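### 3.2 Folding surfaces and intermediate states

The second part of the study concerned the surface on which laundry is folded. Household guides usually assume a bed or a large table, and say little about what happens to a cloth between the first fold and the last. We compared folding at the Stukberg and Kedow sites, using a set of 147 fabric items drawn from the shared stock. Each item was smoothed by the same procedure before the first fold, and the layer edges were recorded after each later one.

Three properties of the intermediate state were coded: the alignment of the upper layer with the layer beneath it, the straightness of the hem nearest the front of the table, and the presence of creases at either end. A plain, light tabletop was preferred for coding, as the outline of a colored cloth can be read against it without marking the fabric. Figure 5 gives a case in which the upper layer is much narrower than the cloth below. The bottom hem is nearly straight, while the edge of the upper layer follows a shallow curve and rises a little toward the right end. Small creases are gathered near the left end. The case was coded as "partly aligned" on account of the step at the right side, where the layers do not meet exactly.

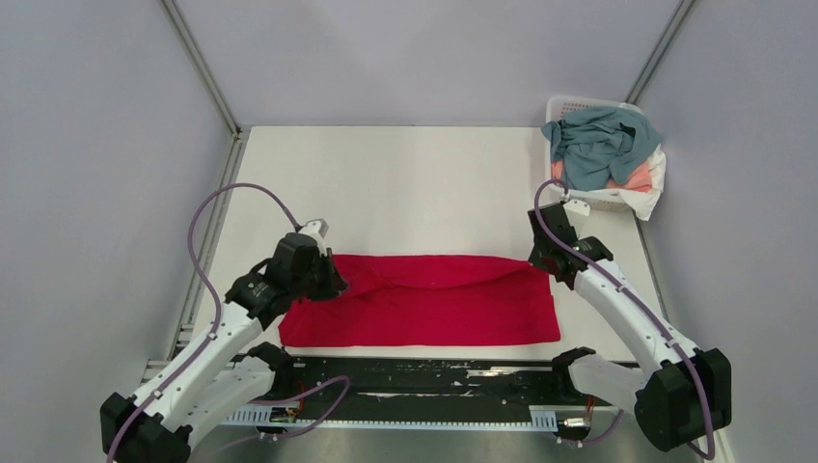
**Figure 5.** Red cloth in a folded intermediate state on a white tabletop with side panels.

### 3.3 Treatment of misaligned layers

Items coded as partly aligned were not corrected before the next fold. This decision follows the earlier Dodadside protocol, in which correction between folds was found to hide differences between surfaces. Of the full set, 17 items were set aside at this stage because their layers could not be told apart by the coders, and these do not enter the results in Section 4.

A curved upper edge was treated separately from a step between layers. The two often occur together, but they call for different handling: a step may be removed by shifting one layer sideways, whereas a curve generally requires that the fold be opened and laid again. Creases were recorded by location only. Their depth was not measured, and no claim is made here about how long they remain in the fabric after storage.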